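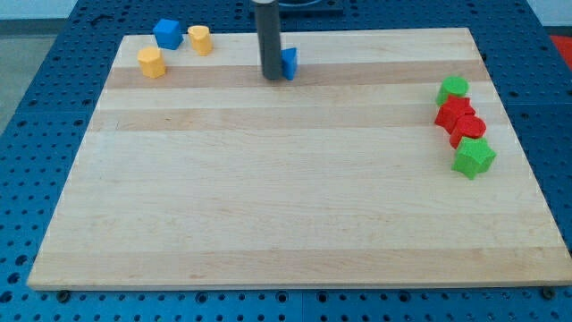
プレスリリース
報道関係各位
2月
共有工房Wanari

共有工房Wanari、卓上ロボットアーム用の作業台「Bornau」の製作資料を公開
積み木の仕分けを題材に、自宅や工房で組み立てられる構成をまとめる

共有工房Wanari(以下、Wanari)は、利用者の共同製作により完成した卓上ロボットアーム用作業台「Bornau」について、図面、部品表、組み立て手順、動作記録の公開を2月より開始します。資料は無償で閲覧でき、個人の自宅製作および他の共有工房での製作に利用できます。あわせて、Wanariの工作室において、土曜日に実機の見学時間を設けます。

背景

Wanariでは、木工室と電子工作室を同じ建物の中で運営しています。これまでロボットアームの製作に取り組む利用者は多くいましたが、アームを置く台の側は各自の間に合わせで済ませることが多く、机の天板に万力で留める、合板の切れ端にねじで固定する、といった方法がとられてきました。この方法では、片付けのたびにアームの位置が変わります。前回覚えさせた座標がそのまま使えず、作業時間の多くが位置合わせのやり直しに費やされていました。

また、動かす対象物についても共通のものがなく、ある利用者は紙コップ、別の利用者は単三電池というように、それぞれ違う物をつかませていました。結果を比べることができず、他の利用者の設定を流用することも難しい状態でした。

こうした事情から、台と対象物の両方をそろえることを目的として、木工室と電子工作室の利用者が合同で製作を始めました。設計の開始から資料の完成までにかかった期間は4か月です。

「Bornau」の構成

Bornauは、穴あきの台、作業面となる木の板、アームの台座、対象物の積み木で構成されます。

台には、青い穴あきパネルを使用しています。穴が格子状に並んでいるため、板や台座の取り付け位置を穴の番号で記録できます。図面では手前左の穴を起点とし、横と奥行きの順に番号を振りました。一度外した部品を元の位置に戻すときは、記録した番号の穴に合わせて取り付けます。

作業面はメープルの板です。樹脂板、塗装した合板、メープルの板を順に試し、最終的にメープルを採用しました。樹脂板は照明が映り込み、塗装した合板は先端が当たった箇所の塗膜がはがれました。メープルの板は硬さがあり、木工室の機械で加工できる点も採用の理由です。木目の濃淡には板ごとの差があるため、カメラで色を見分ける処理を加える場合は、使用する板を台に置いた状態で調整する必要があります。この手順は資料の「調整」の章に記載しています。

板の表面は平滑に仕上げます。反りが残っていると、同じ高さまで先端を下げても、場所によって板に当たったり、逆に積み木に届かなかったりします。資料では、定規を縦、横、対角に当てて隙間を確かめる方法を説明しています。塗料やオイルは使用していません。

積み木は、青、黄、赤、緑の色を用い、形は立方体、三角柱、八角柱、円柱、星形の柱としました。平らな面が向かい合う立方体は比較的つかみやすく、三角柱は面が傾いているため、先端を当てる向きによって逃げやすくなります。星形は突起の向きで当たり方が変わります。形による難しさの違いを、そのまま練習の段階として使うことができます。

アームの先端部は濃い灰色の円筒形で、上から垂直に下ろして使います。先端部の取り付け部分は別の形のものに交換できるよう設計しており、利用者が各自で製作した先端部を付けて試すことも可能です。交換後は高さの基準を取り直してください。

制御プログラム「Wandale」

アームの動作には、Wanariの利用者が作成した制御プログラム「Wandale」を使用します。Wandaleは、積み木の置き場所と移動先を表の形で書き込むと、その順にアームを動かすプログラムです。表は一般的な表計算ソフトで編集できます。

動作の単位は、移動、下降、上昇、待機、押し出しです。押し出しは、先端を積み木の横に下ろし、板の上を滑らせて動かす動作を指します。つかむ動作がうまくいかない形でも、押し出しであれば決まった場所の近くまで寄せられることがあり、製作中の試験でもよく使われました。ただし、隣り合った積み木を一緒に動かしてしまうことがあるため、間隔を空けて並べてから始めることを推奨します。

Wandaleには、動作の途中で止めるための一時停止と、電源を切るための非常停止を設けています。一時停止は画面から操作し、非常停止は台の外に置いた押しボタンで操作します。押しボタンの配線図は部品表の後に掲載しました。配線を省略した状態での使用は認めていません。

試験の結果

公開に先立ち、Wanariの電子工作室で動作試験を行いました。試験では、積み木を板の上に並べ、指定した場所まで動かす操作を繰り返しています。操作の総数は2346回で、このうち積み木が指定の範囲に入らなかったものを失敗として記録しました。失敗は73回です。

失敗の内訳としては、星形の柱に先端を下ろした際に突起に触れて向きが変わったものが最も多く、次いで、積み木同士が接していたために隣の積み木まで動いたものが続きました。アームの側に原因があったものとしては、台座の固定が緩み、戻り位置がずれた例があります。この例を受けて、台座の固定方法を見直し、使用前に締め具合を確認する項目を手順書に加えました。

試験の記録は、失敗した操作を含めてすべて資料に収録しています。各行には、積み木の色と形、開始位置、移動先、結果、担当した利用者が書き残した備考が入っています。備考の書き方は統一していません。

この試験は、一つの工房の中で、一台の装置を用いて行ったものです。別の部品や別の板を使用した場合に同じ結果になることを示すものではありません。

製作に必要な設備と材料

木の板の加工には、丸のこ盤または手のこ、電動ドリル、サンダーを使用します。自宅に設備がない場合は、板の切断だけを材料店に依頼し、穴あけと研磨を手作業で行う方法も記載しました。研磨を手作業で行うと時間がかかりますが、仕上がりに問題がないことを製作中に確認しています。

固定用のボルトは黒色のものを使用しています。頭の高いボルトを作業範囲の近くに使うと先端部が当たるおそれがあるため、図面で指定した頭の形状に従ってください。台座を留めるボルトは、使用前と使用後に緩みを確認します。

ボルト類と台座の金具については、Wanariの近隣で金物を扱うKwiatkowskiの協力を得て、入手しやすい規格品に置き換えました。当初の図面には特注の金具が含まれていましたが、公開版では使用していません。Kwiatkowskiの店頭では、部品表に沿ったボルト類を袋詰めで取り扱う予定です。木の板、モーター、電源は含まれません。

材料の費用は、板の入手先とモーターの種類によって変わるため、資料には合計額を掲載していません。部品ごとに必要な寸法と条件を示しています。

組み立ての流れ

組み立ては、台の設置、板の加工、板の固定、台座の取り付け、配線、調整の順に進めます。

台は水平な場所に置きます。床にがたつきがある場合は、脚の下に薄い板をはさんで調整してください。板の固定は、最初から強く締めず、すべてのボルトを軽く入れた後に順番に締めます。一か所だけ先に締めると、板がわずかに回った状態で固定されます。

配線は電源を抜いた状態で行います。アームが最も遠い位置まで伸びたときに線が張らないよう、余裕をとって束ねてください。調整の章では、板の四隅に先端を順に下ろし、高さの値を記入する用紙を用意しています。用紙は印刷して使えます。

自宅で製作する場合、アームの動く範囲に飲み物や工具を置かないようにしてください。小さな子どもや動物がいる家庭では、使用していない時間も電源を抜いておくことを求めています。積み木は小さいため、誤飲にも注意が必要です。

公開する資料

公開する資料の内容は次のとおりです。

・台、板、台座の図面
・部品表および配線図
・組み立て手順書
・積み木の製作図
・制御プログラム「Wandale」と設定表のひな形
・動作試験の全記録
・高さ調整の記入用紙

資料の分量は、図面と記録を合わせてほぼ200ページになります。印刷版は工作室の受付に備え付け、館内で閲覧できます。持ち帰り用の印刷版は用意していません。

資料の利用にあたっては、製作物を公開する際にBornauの名称を記載してください。寸法や構成を変更した場合は、変更した箇所も併せて記載するようお願いしています。資料をそのまま印刷して販売することはできません。変更を加えた製作例は、Wanariの受付で随時受け付け、確認のうえ資料に追加します。

土曜日の見学について

工作室では、土曜日の午後にBornauの実機を動かします。見学は無料で、工房の利用登録がなくても参加できます。見学者による操作は、利用者が隣に付いた状態で行います。袖口の広い衣服や、垂れ下がる装飾品は外してから作業台に近づいてください。

自作の先端部を持ち込む場合は、前もって受付まで寸法をお知らせください。取り付け部分の形状が合わないと、当日の動作はできません。取り付け部分の図面は公開資料に含まれています。

工作室の都合により、見学時間を変更することがあります。最新の時間は工房入口の掲示で確認できます。

今後の予定

Wanariでは、積み木の位置をカメラで読み取る機能の追加を進めています。現在のWandaleでは、開始位置を利用者が表に書き込む必要があります。カメラを使う機能は試作の段階にあり、今回の資料には含まれていません。公開の時期は未定です。

木工室では、板だけを取り替えて別の作業に使うための検討も始めました。溝を彫った板にねじを並べる作業と、仕切りのある板に部品を分ける作業が候補に挙がっています。いずれも穴あきの台はそのまま使用し、板の取り付け位置も現在と同じにする方針です。

共有工房Wanariについて

Wanariは、木工、電子工作、金属加工のための設備を備えた会員制の共有工房です。個人の製作のほか、利用者同士による共同製作の場として運営しています。工作機械の使用には、機械ごとの講習を受ける必要があります。Bornauの製作にあたっては、電動ドリルとサンダーの講習を受けることで、板の加工の大部分を館内で行えます。

本件に関するお問い合わせ
共有工房Wanari 受付(Bornau資料担当)
取材、撮影のご希望は、工作室の使用状況を確認する必要があるため、事前に受付までご連絡ください。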